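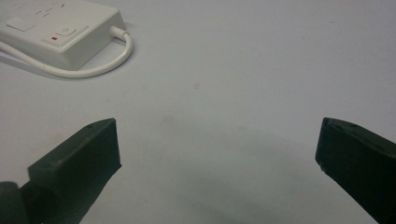 *Switch end of the strip, with the red light on and the cord doubling back under it.*

# How to check and tidy a desk power strip (and which advice to ignore)

Most guides to desk wiring are really shopping lists. They want you to buy sleeves, clips, trays and a box with a bamboo lid, and when you're done you have the same strip and the same cords, plus a box. I've tried a fair amount of it. What follows is the part I still do.

It assumes an ordinary strip with a switch and a grounded plug. If yours is cracked, scorched or smells of anything, skip the whole page and replace it.

## Before you start

You need a clear table, a dry cloth, and decent light. A white strip on a white surface is easy to inspect for brown marks. On my old walnut desk in Orthorpe I missed a scorch for most of a winter.

1. Shut down whatever is running from the strip.
2. Turn the strip off at its own switch.
3. Unplug it from the wall, then unplug everything from it.

Do step 3 even if the light has gone out. An indicator light tells you something about the indicator light. I wouldn't trust one to tell me the outlets are dead, and I've owned a strip whose light quit years before the rest of it did.

## Check the cord first

People look at the outlets. I'd start where the cord meets the housing, at the short tapered sleeve. It takes all the pulling and most of the bending, and it gets bent hardest when the strip is shoved against a wall with the cord at the wrong end.

Run the cord through your fingers from the strip to the plug. Feel for flat spots, nicks, or anywhere the jacket has gone stiff. Then look at the sleeve itself. If you can see inner wires where it enters the housing, the strip is finished. Tape doesn't fix that, whatever the comments under the videos say.

A gentle loop is fine. A tight U right next to the sleeve is the thing I'd undo if there's room to let it out. You'll read exact bend rules online, usually without a source, and I don't follow any of them. Give it as much curve as the desk allows.
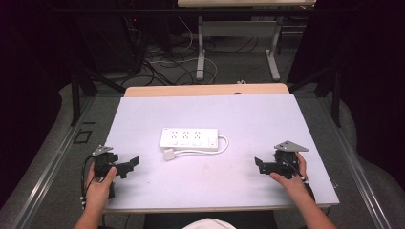

Next come the outlets. Wipe the top face with the dry cloth, never a damp one, and look straight down into each opening for dust or discoloration. Push a plug into each outlet in turn, with the strip still disconnected from the wall. It should go in with some resistance and stay there. If it sags or slides out on its own, that outlet is worn, and I'd retire the strip instead of "just not using that one." You will use that one.

## Decide what goes where

Write down what you plan to plug in before you plug it in. Mine is short: a lamp, the monitor, and the charger for an old Nikon. Look on the back of the strip for its rating and keep the total under it. Heaters, kettles and anything else that makes serious heat go straight into the wall.

Big square adapters belong at the end of the row if they'd cover a neighbor. If they still don't fit, you need a strip with wider spacing. Don't plug a second strip into the first one. I know everybody does it.

## Place it

Leave the switch where your hand can reach it, and don't bury the strip under papers or a rug. I had a Stanent cable box for a while and it looked very neat. It also meant I never saw the strip, and it filled with lint. I gave it away.

Lay the strip down before fixing anything and try it a few ways. The right spot depends mostly on where the cord wants to go, so let that decide and fit the rest of the desk to it.

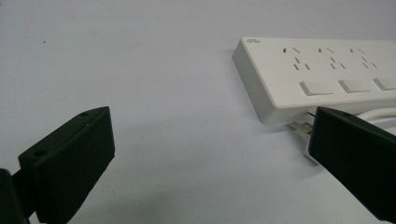 *Strip set at an angle on the bare tabletop.*

Once you've settled on a spot, route the cord along the back edge of the desk and leave slack at both ends. Hook-and-loop straps are worth having. Zip ties I'm less keen on – they get pulled too tight, and then somebody goes at them with scissors next to a power cord.

Plug the strip into the wall, switch it on, and add your devices one at a time. After an hour, put your hand on the housing and on the wall plug. If either one feels hot, unplug it and find out why before using it again.

I repeat the cord check every August, when the desk gets pulled out anyway.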